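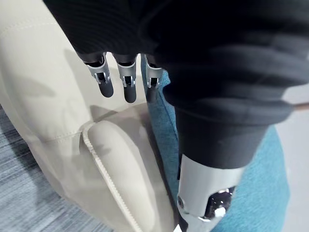 Can the Kidby hand be fitted to an arm we already own?
It fits any arm with the standard Kuusk flange. Other arms need the adapter plate, sold separately.

Kidby hand with knit glove
Metal fingers with rounded black tips, for trials on furniture, cushions and other soft goods. The black knit glove covers the hand and cuff and leaves the fingertips free. It pulls off for washing.

Compared with the Jero two-jaw gripper
We ran both on the same arm at our Ekerville shop, with 22 pick tasks on upholstered seating. The Jero closes faster and costs less. The Kidby did better in narrow gaps between cushions and left fewer marks on coated fabric. On flat, hard parts we would still pick the Jero.

In the box
Hand, one glove, wrist cable, 4 mounting screws, hex key. Spare gloves come in packs of 5.

Trial loan
Units can be borrowed for 72 hours. Return the hand with the glove on and the fingers open. Loans are booked through Helju Stankevičius at the Ekerville counter. The July list is full.

Controller not included. Glove color: black only.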